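Keeping Warm in a Cold Room: Clothing, Bedding and Heating in Student Houses
Bongani Mabaso
Project report, submitted 12/4/23

Introduction

I should begin by admitting that this project grew out of a rather chilly January. I was living on the top floor of a shared house in Laken, with tall windows and a boiler that had its own ideas, and I found myself wondering how other students were getting by. My tutor very kindly let me turn the grumbling into a proper question, and I am grateful to her, and to everyone who let me come in and talk about their jumpers over a cup of tea.

The question I settled on was a simple one: when a student feels cold at home, what do they do first, and why that and not something else? I had expected the answer to be all about money. Money does come into it a great deal, but so do habit, upbringing and the feelings of the other people in the house.

Method

I handed out a short questionnaire in Laken and Mensah and had 70 completed forms back, which pleased me very much. I then held longer conversations in four houses, two in each district. I also kept a diary of my own room, noting the temperature at breakfast and at bedtime, although I missed several evenings when I was away at my aunt's.

What people told me

The commonest first step, by a long way, was to put on another layer. Quite a few people said they wore a coat indoors in the evening, and several spread one over the duvet at night, just as their grandparents had done. One student in Mensah told me she had grown up thinking everybody did this, and was surprised to find that her housemates thought it was funny.

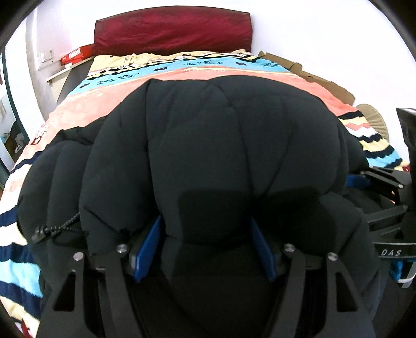 Turning up the heating came much further down the list, and it was often a delicate matter. In the houses where the bill was shared equally, people were shy of touching the dial in case somebody else minded — even when, as I found in one kitchen, all the people sitting round the table were cold and each was waiting for another to speak. Where rent included heating, this worry went away, but a new one took its place, as the landlord usually set the timer.

Hot water bottles were mentioned with real fondness. So were thick curtains, slippers and going to the library.

Difficulties

My forms did not ask which way a room faced, and I wish they had. I also relied on people's memories of the winter, and I suspect the coldest days stay in the mind longer than the mild ones. If I carried on with this, I would start in the autumn and visit the same houses again in spring.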